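Odds and ends from the Votmont sorting room

58 shares
2 comments

The Votmont sorting room takes in small household things from Clemthorpe and the villages on the north side: toys, pouches, key rings, kitchen drawer leftovers, single gloves. Everything comes in mixed boxes and bags. In October we had over 80 of them, more than in any month since the room opened, and it took us most of November to get through the pile.

This page is the gallery for that round. We left out clothing and books, which have their own pages. There is only one picture up so far. The rest will be added under the same heading as they are ready.

How the round went

Boxes were opened in the order they arrived. Broken glass, batteries and anything sharp came out first and went to the recycling counter. Paper and packaging went next. What was left was small stuff, and small stuff is slow. A box of plates can be done in a few minutes. A bag of toys and pouches can take an hour.

Toys were sorted by size and then by material. Figurines go on the low shelf by the door, soft toys on the one over it. Play food has its own drawer now. It used to go in with the kitchen things, and people kept finding plastic carrots with the peelers.

Pouches and pieces of cloth are checked for holes and stains, then laid flat. Zippers get tested. Anything with a hook or a clip is kept apart so it doesn't snag the fabric.

The shelves are from Planwood and are the same ones we had last year. The labels were redone in larger print. Boxes marked Shen are from the Shen Street collection and should stay together until they have been logged, even if they look like everything else. The October log ran to 245 lines.

The gallery

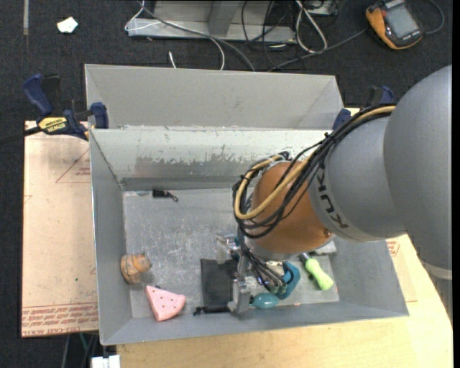
Small items in a gray metal bin: an orange-tan cat-like figurine with banded markings, a pink toy like a slice of watermelon, something flat in black fabric, and a small black piece with a metallic hooked end. The bin floor has plenty of scratches.

Comments (2)

Maribel: Could the play food go out in sets? I picked up a bag of loose pieces in the spring and ended up with four lemons and no bread. I would gladly wait longer for a mixed bag.

Votmont sorting room: We can do that. Mixed bags will be in the second drawer from the top, starting with the next opening. Loose pieces will stay in the bottom one.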